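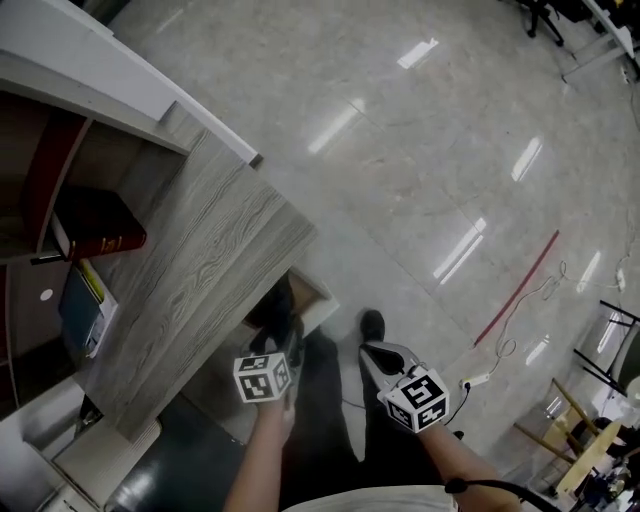 A student at the Tanoli club with a gripper in each hand, at the corner of the desk.

6 min read

The robotics club at Tanoli meets at four in the afternoon, when the last of the ordinary classes have gone home. By ten past, the desks have been pushed about, the laptops are open and someone is looking for the charger that went missing the time before.

There is a competition at the end of it. The Lerkodus Challenge asks school and college teams to teach a pair of robot arms to do household jobs, and it does so without letting them write the movements out as code. Teams have to show the arms what to do. They pick up a pair of hand-held grippers, do the job themselves over and over, and hand the recordings to a program that tries to learn from them. The finished program is then run on the organisers' arms in Rernberg in July, in front of judges.

Tanoli's team has four members, all in their second year. Their teacher, Þórey Bjarnason, taught physics for years before she took on the club, and she still runs it like a lab course. Every session has a sheet. On the sheet goes the name of the person holding the grippers, the job being done, and anything that went wrong.

"The sheet is the part they hate," she says. "Then in spring they need to find out why a whole afternoon of recordings is bad, and they go and read the sheet."

The grippers are simple things to hold. Each carries a white cube printed with black square patterns, and software uses patterns like these to work out where the gripper is and which way it is turned. The rest is the hand of the person using it. Squeeze and the fingers close, let go and they open. New members usually get the hang of picking things up in a few minutes. Doing it in a way that a machine can learn from takes a good deal longer.

Edgars Jaunzems found this out in his first month. He is the team's most frequent demonstrator and by his own account was its worst to begin with.

"I was too quick," he says. "I'd go for the cup, miss it a bit, nudge it, get it on the second go. If you're a person that's fine, you've picked up the cup. But the program learns the nudge as well. We had a version that pushed everything before it picked it up."

The team threw those recordings away and started again. They now have a set of habits that they repeat to one another during sessions. Start with both grippers open. Look at the thing before reaching for it. Keep the cubes turned so that the patterns can be seen. Don't cross your wrists. If you drop something, stop, say so, and mark the recording as spoiled.

The last of these caused an argument. Edgars wanted to keep some of the dropped ones, on the grounds that the arms would drop things too and ought to know how to recover. Another member thought it would only teach them to drop things. They settled it by training the program both ways and running each on the club's practice arm. The version with some recoveries in it did better on cups and worse on cloths. They kept recoveries for the cups and left them out for everything else, and Þórey made them write down how they had reached that decision.

The challenge has three jobs this year. One is clearing a table into a box. Another is folding a cloth. The third is putting a lid on a container, and it is the one the team worries about, as it needs both hands to do different things at the same moment. One gripper has to hold the container still while the other brings the lid down and presses. People do it at home without thinking, and when they are asked to do it slowly with grippers they often find that they can't say which hand moves first.

"We spent one whole session just watching each other put lids on," says Edgars. "With normal hands. It turned out two of us hold the box with the left and two with the right, so half the recordings were the mirror of the other half."

The rules allow each team up to 1,000 recordings across the three jobs. Tanoli decided to set aside 200 for the lid before doing anything else, all of them held left and pressed right. The two members who do it the other way round at home had to relearn it. One of them says she now does it the club's way in her own kitchen.

Money is less of a problem than it was. The grippers are on loan from Skillesico, a small firm that supplies equipment for technical courses, and they go back at the end of the summer. The practice arm belongs to the school. There is only one, so the team cannot try out a two-handed job in full until they reach Rernberg. They test each side separately and hope that the halves fit together. Þórey has asked for a second arm in next year's budget and does not expect to hear before the autumn.

Time is harder to come by. A session lasts two hours, and setting up takes a fair slice of that. Cables have to be run, the grippers checked and the first few recordings played back to see that the patterns were picked up properly. Strong light is a nuisance, and on bright afternoons the blinds come down. Arms get tired as well. Holding a gripper out in front of you for twenty minutes is more work than it sounds, and the team swaps over when the movements start to get sloppy. The person not holding the grippers resets the objects, and the other two work on the program.

Þórey is careful about what she promises the students. Most of them will not go into robotics, and she does not tell them they should. What she wants is for them to have worked on something long enough to be wrong about it several times. Last year's team came home from Rernberg without a prize. Their cloth was folded well in practice, and on the day the organisers' table was a little higher than the one at school, so the arms closed on the fabric too late. This year's group has been recording at more than one height, on different desks, with the objects put down in a new place each time.

"They read last year's notes and did that by themselves," she says. "I didn't have to bring it up."

By six the room has to be handed back. The laptops are shut, the grippers go into their case and the day's sheet goes into the folder. Edgars has written two lines on it: the lid stuck on the ninth try, and the left gripper needs a new screw. He has been asked to order the screw. He says he will do it when he gets home.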